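Review: Cemar wrist-view grasping kit, four weeks in

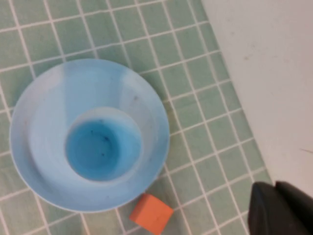 Cemar sells this as a method in a box – the training code, a wrist camera mount, and a policy that is supposed to learn pick and place from the wrist view alone, no overhead camera. That last part is the claim I cared about. We had been running Casado with two fixed cameras and I was sick of recalibrating every time somebody bumped a tripod. So, wrist only. The task I leaned on hardest was cube into bowl, and the nasty version is the orange cube sitting right up by the rim, bowl taking up half the view. Wide flat rim, deep little well in the middle. Cube away from the bowl is easy, cube near the rim is where methods fall over.

Setup first. Mount went on in an evening. Software was worse. The installer wants an older driver than the one it lists and the error message doesn't say so. Lost a day. Docs are fine once you are past page 27, before that it's mostly marketing.

Data. I recorded 284 demos by hand, all February, mostly after 6 pm when the lab is quiet. Cemar says you can start with fewer. You can, but I wouldn't. The first policy I trained on a small subset just hovered. Very confident hovering.

Results, full set, 504 trials total across all the start positions:

Cube in open space – good. Picks it, carries it, drops it in the bowl. Boring to watch by the end, which I mean as praise.

Cube near the rim – mixed. It comes in too shallow and one finger clips the bowl, bowl slides, and now the view has changed and the policy has to find everything again. Sometimes it does recover and that part impressed me. Casado never recovered from a moved bowl, not once. Sometimes it chases the bowl across the table instead.

Cube hidden behind the bowl – bad. No memory to speak of. If the cube leaves the view for more than a moment the arm drifts back to the start pose and waits. They have a history setting, I tried it at 9 frames, training got slower and the drifting stayed the same. Maybe longer would help, I ran out of GPU time.

Background. I expected the tile grid to mess with it, small green squares and white grout lines running on a diagonal, then a plain pale surface next to it. Didn't seem to matter. I swapped the tile for plain board on one batch and saw no real diffrence. The bowl is a bigger deal. Translucent blue plastic, the rim washes out where the light lands on it, and the release point wandered when I moved the lamp. Turn on the color jitter in the config. It's off by default for some reason.

Compared with Brosus, which a lab down the hall uses: Brosus is quicker to train and the logging is much better. Cemar's logs are one giant text file. But Brosus needs the depth camera and thats another thing to buy and mount.

Gripes – cable strain relief is junk, replaced mine with a Drallo clip. Support answered one email out of three. The paper they ship with it reports one success number and doesn't split by start position, so you can't tell how many of those were easy ones. Split yours.

Keeping it? Yes, for open table work. For clutter I'm going back to two cameras until they fix the memory thing. Four stars, would be three if the recovery behavior wasn't so good.

Will update when the next release is out.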